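Getting a house ready for a posting (our way, anyway)

By Sorin Pîrvu
Mar 16, 2022
Last updated: March

My wife is in the army and I'm the one who does the boxes. We've just had the message for the next move, nearly 3,000 kilometres this time, from Cliltness to Pollock, and a few people in the base families' group asked me to write down how I go about it. So, kettle on!

Start with the uniforms, and start early. I wash the lot, empty every pocket twice (pens, always pens) and put one full set aside on its own hanger with the boots and belt tied to it in a cloth bag. That set rides in the car with us. The rest can go on the truck. We once had a truck turn up nine days late and she reported for duty in a borrowed shirt with somebody else's creases in it, and I've heard about it ever since.

Name tapes and badges go in a small zip bag, pinned inside the jacket they came off. Don't put them in "a safe place". I have lost so many things in safe places. 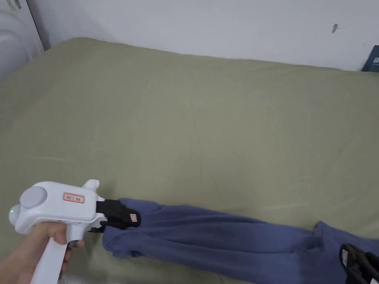 For ordinary clothes I've given up on fancy folding. T-shirts in half lengthways, then rolled from the hem, packed standing up in the box so you can see every colour from the top. Jumpers flat. Anything you haven't worn since the last posting goes to the op shop, and yes, that includes the tour T-shirt from 2009 that doesn't fit you any more. (I kept mine. Do as I say.)

Labels next. I write the room in the NEW house on the box, on two sides and never on the top, and then a number. The numbers go in an exercise book with a line about what's inside. Our last move was 38 boxes, and when the kids wanted the one with the lunchboxes I could find it in about a minute. Use a fat marker and go over the label with clear tape. I buy the Vosent tape, which tears by hand and doesn't split down the middle like the cheap stuff.

Now the kitchen. Plates on their edges, never stacked flat, with a tea towel between each. Spices in a lidded pot. Run the freezer down from a month out - you'll eat some odd dinners, we had fish fingers with dumplings - and leave the fridge door propped open for a day before the truck comes. A saucer of bicarb inside helps with the smell.

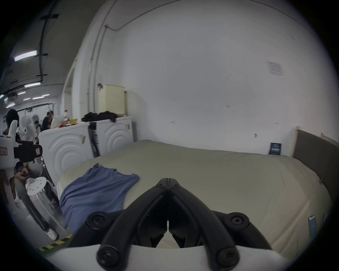 Keep a bedding box for each person and load those last so they come off first. Sheets, pillow, pyjamas, a towel. It doesn't matter how tired you all are at the other end if the beds can be made in ten minutes.

And paperwork! Keep every receipt, even the parking. I use an old Dornetti biscuit tin and sort it at the kitchen bench once a week. After the last move I claimed $958 that I'd otherwise have forgotten all about, most of it petrol and a night in a motel with a very loud ice machine. Check with your own posting office what you can claim, as it changes and I'm no expert.

Patch the nail holes in the walls before the inspection. White toothpaste does not work on cream paint. I'll put up my list for the shed next, once I've worked out how to drain the mower.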